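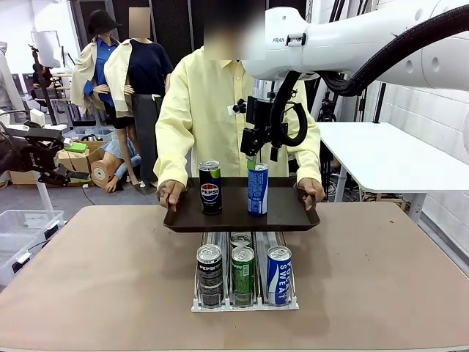
How to Pick Drinks for a Long Day (Without Buying the Hype)

Every summer I get the same question: which sports drink should I bring? Usually the person asking plans to stand at a booth for an afternoon, or mow a lawn. My answer is water, and they go off and buy a case of something blue anyway. So I wrote down how I sort it out for myself. I'm not a doctor, and if you have blood sugar or kidney trouble you should listen to yours over me.

Step 1. Ignore the front of the can

The front is advertising. "Hydrating," "active," "ion," "balance": none of these words tells you how much of anything you're getting. Turn the can around and find the nutrition panel. If the print is too small to read in the store, take a picture with your phone and zoom in.

Step 2. Find the serving size first

This is the oldest trick going. Some bottles are labeled as two servings, and I have yet to meet anyone who drinks half and saves the rest. Multiply before you compare. I once stood in the aisle feeling good about a tea from Nullby until I noticed the sugar line was for less than half the bottle.

Step 3. Compare sugar, then sodium

Write both numbers down for the same amount of liquid. A regular cola has a lot of sugar and very little sodium. A typical sports drink has less sugar, but "less" is doing a lot of work there. The one I used to buy, Rekano, had 7 teaspoons in the big bottle by my math, and I was drinking it at a desk.

Sodium is where sports drinks have an honest case. If you sweat hard for hours, you lose salt, and putting a little back makes sense. If you walked to the mailbox, lunch will cover it.
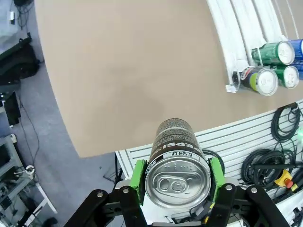

Step 4. Be suspicious of the "zero" version

I don't mean it's poison. I mean it solves one problem and gets sold as if it solved five. Zero-sugar cola is still cola, with caffeine in most cases, and if you're drinking it at four in the afternoon you may be paying for it at midnight. Check the caffeine line if there is one. If there isn't, look on the maker's website, where it tends to be buried.

Step 5. Do the price per ounce

Powders look expensive and often aren't. Canned drinks look cheap and often aren't. Divide the price by the ounces you end up drinking, including the water you add yourself. I kept receipts from one November to the next and found I had spent some 1,668 dollars on cold drinks, mostly singles from the Forkari machine downstairs. I won't pretend I took that well.

Step 6. Try it your way for a week

Pick one drink and stick with it for a week. Note when you have it and how you feel an hour later. It's a weak test, and you'll fool yourself a bit, but it beats trusting an ad. Mine told me that I liked having something cold to hold at three o'clock and that the contents hardly mattered.

What I bring now

For anything under two hours, plain water. For yard work in real heat, water plus a bottle of something with salt in it, and a sandwich. For guests, I put out a mix, regular soda included, because people came to visit and did not ask for my opinion. Six cans in the fridge is plenty for an evening at my house, and I buy more if they run out.

One last thing on storage: cans left in a hot car taste worse to me. I bring mine indoors the same day.
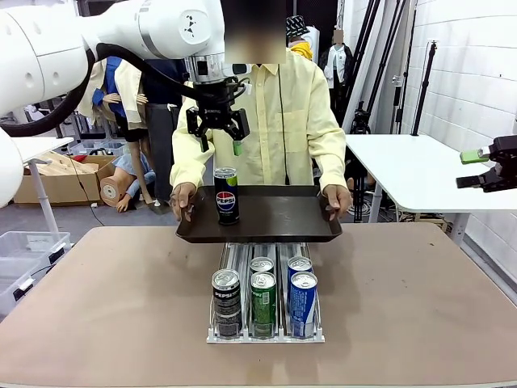
Buttons and a chest pocket.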